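From: Kohei Ogura
Date: 19/02/2023
Subject: Re: [tastasell-data] Kitchen set, episode count and prompts

Renji Kuroda wrote:
> The manifest lists 2,872 episodes for the kitchen set but the loader
> only returns 2,714. Is the split file stale, or are we dropping
> episodes on purpose? Also, what is the agreed wording for the soft
> toys? I see "mango", "yellow fruit" and "toy mango" in the same batch.

Renji,

The split file is current. The loader skips any episode where the gripper state stream is shorter than the joint stream. 140 of the missing episodes fail that check. The rest have an empty prompt field and can be recovered by hand.

On wording: use the plain noun and leave out "toy" and "plush" unless a real one is in the same layout. Colour goes in only when two objects share a noun. Layout 11 is the one most people get wrong, so please check prompts against it.
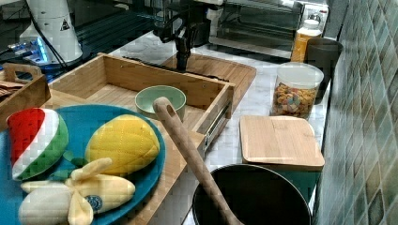
Layout 11: watermelon, mango and banana on the plate, bowl in the open drawer, spoon across the pot.

For this layout "put the mango in the bowl" is enough. "Put the yellow fruit in the bowl" is ambiguous, as the banana has yellow peel – please relabel any you find. The drawer counts as open at the start, so "open the drawer" is not a valid prompt here.

Operators should also vary the order in which the fruit is picked. In the November batch the watermelon went first nearly every time, and the Morikawa policy learned the order and ignored the text.

I will rerun the manifest once the empty prompts are filled. Send me the episode list as a text file, one ID per line, no header.

Kohei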